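Apprentissage par démonstration - notes de cours, séance 4
Guidage manuel et téléopération

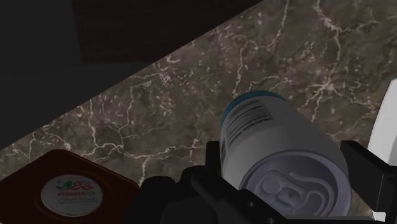 On distingue deux manières de montrer une tâche à un robot. Dans le guidage manuel (kinesthésique), l'opérateur saisit le bras et le déplace lui-même, moteurs en compensation de gravité. Dans la téléopération, il agit à distance avec une manette, un bras maître ou des contrôleurs suivis dans l'espace. En simulation, seule la seconde voie est possible, à moins de recopier les angles d'un bras réel posé sur le bureau.

1. Ce qu'on enregistre

Une démonstration est une suite de couples observation-action à pas de temps fixe. En TP nous travaillons à 20 Hz. L'observation comprend l'image de la caméra de poignet, les positions articulaires et l'ouverture de la pince. L'action est soit une position articulaire cible, soit un déplacement de l'effecteur. Le choix doit être noté dans l'en-tête du fichier, sinon la démonstration est inutilisable par un autre groupe.

La caméra de poignet voit toujours les doigts de la pince, et l'objet saisi lui cache une partie du plan de travail. Sur une canette tenue près du couvercle, par exemple, l'image montre bien la prise mais donne peu d'information sur ce qui se trouve derrière. Il faut en tenir compte pour la phase de dépose.

2. Guidage manuel

Avantages : aucun problème de correspondance entre le geste et le robot, l'opérateur sent les butées et les contacts. Inconvénients : la main entre dans le champ des caméras fixes, les trajectoires sont saccadées, et deux bras sont difficiles à guider seul. On rejoue donc souvent la trajectoire sans opérateur pour enregistrer les images.

3. Téléopération

L'opérateur ne voit en général que ce que voit le robot. La profondeur est mal estimée et les prises sont plus lentes. Le retard de la boucle compte beaucoup : au-delà d'un certain seuil, l'opérateur passe à une stratégie par petits pas, avec des arrêts, et le modèle apprend aussi ces arrêts. Couper les temps morts en début et en fin d'épisode - mais pas au milieu, où ils précèdent souvent la fermeture de la pince.

4. Diversité des démonstrations

Vingt-sept essais avec le même objet au même endroit valent moins que 13 essais où l'on change la position de départ, l'orientation et les objets voisins. En simulation, on fait varier aussi les textures : un plan de travail en marbre veiné est un bon cas difficile, les veines claires formant des contours qui n'appartiennent à aucun objet.

Travail à rendre

Par binôme, 20 démonstrations de saisie et dépose, dont 4 avec une reprise volontaire après une prise mal centrée. Joindre une page sur la convention d'action retenue et les épisodes écartés. Fichiers à envoyer à W. Szewczyk avant la séance 5.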